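Kandlow Household Goods Library
Frequently Asked Questions for Borrowers

Last revised 23 April 2020

What is the Household Goods Library?

The Library lends kitchenware, small appliances and children's toys to residents of Kandlow and Tutden. The catalog currently lists 737 items. Loans are intended for short-term needs such as family visits, moves and parties.

Who may borrow?

Any resident aged 18 or over may apply for a borrower's card. Applicants must show proof of address at the front desk on Leinonen Street. Residents of neighboring towns may apply for a guest card, which is valid until the end of June and may be renewed once.

Is there a charge?

There is no charge for standard loans. A refundable deposit of $50 is required for appliances and for any party set. Deposits are returned by the same method used for payment.

How long may I keep an item?

The standard loan period is four weeks. Party sets are lent for one week only. Two renewals are permitted, provided that no other borrower has placed a hold on the item.

How do I place a hold?

Holds may be placed through Plalix, the Library's online catalog, or by telephone during opening hours. Borrowers are notified by e-mail when the item is ready and have four working days to collect it. Items not collected in that time pass to the next person on the list.

May someone else collect on my behalf?

Yes. The person collecting must bring your card and a signed note. Appliances must be collected by the cardholder.

In what condition should items be returned?

All items must be washed, dried and complete. Please return plastic kitchenware without labels or tape. Toys with small parts should be returned in the bag supplied, with the parts list enclosed. A cleaning fee may be taken from the deposit if an item cannot be lent again without further work.

What if something is lost or broken?

Please report the matter before the due date. Ordinary wear is not charged. Cups, colanders and similar low-cost pieces may be replaced with an equivalent item in good condition – an exact match in color is not required.

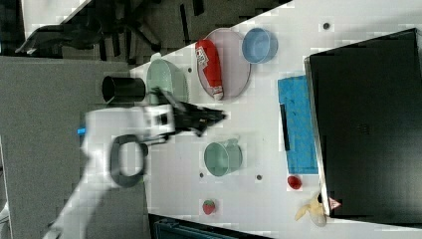
Replacements for appliances must be agreed in advance with the front desk. The Library does not accept used appliances as replacements, and borrowers should not attempt repairs themselves.

Does the Library accept donations?

Donations of clean kitchenware and toys are accepted during opening hours. Glass baking dishes, knives and stuffed toys cannot be accepted. Donated items become the property of the Library and may be sold if they are not suitable for lending.

How do I close my account?

Return all items and hand in your card at the front desk. Any deposit still held will be refunded once the returned items have been checked.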